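Unit 6 handout: Loss of position reference on a pushing cell
Course notes, E. Shearer

6.1 Background

The exercise uses the Iris bench cell. A single rod is mounted on the tool flange and pushes plastic shapes across a wooden board that rests on a perforated table. Work height is taught once, at the board surface, and every later motion is computed from that value. The controller has no force sensing in this setup. If the taught height is wrong, the arm has no means of noticing.

6.2 The fault

In July the cell stopped on a joint 3 overcurrent at cycle 3,010 of an unattended run. The operator cleared the alarm and restarted. The cell stopped again after 28 cycles, this time with the rod pressed into the board. The log showed the commanded height within limits on both occasions.

Evander Shearer's inspection found two causes acting together. The clamp screw had lost torque, and the rod had slid down in its collar. The restart routine then reloaded the old tool length from the Skilero configuration file, so the error was carried into each new cycle. The first stop was a symptom of the slip; the second could have been avoided.

6.3 Conditions for the repeat test

The test is repeated with the shapes left on the board, as in normal work. Most are grouped to one side, with a blue triangular prism set well away from them. The rod is held above the bare wood between the prism and the group, and the height check is made there — never over a shape, which would give a false reading.

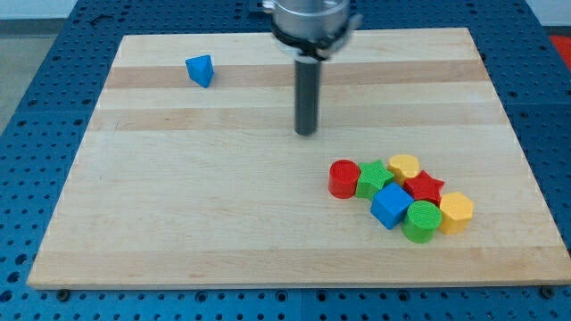

6.4 Recovery procedure

1. Press the stop button and leave the alarm uncleared until the log has been saved.
2. Jog up at no more than 80 mm/min. Do not use the home command, as it may start with a sideways move.
3. Lock out the arm before reaching over the board.
4. Measure rod length from collar to tip. The nominal value for this tool is 345 mm.
5. Retighten the clamp and mark the rod at the collar with a paint pen.
6. Enter the measured length by hand and reteach the work height.

6.5 For the lab report

State which log entries would separate a slipped rod from a worn joint. Propose one check that could run at restart without added sensors. Read the Valtonen note on tool offsets before the lab session.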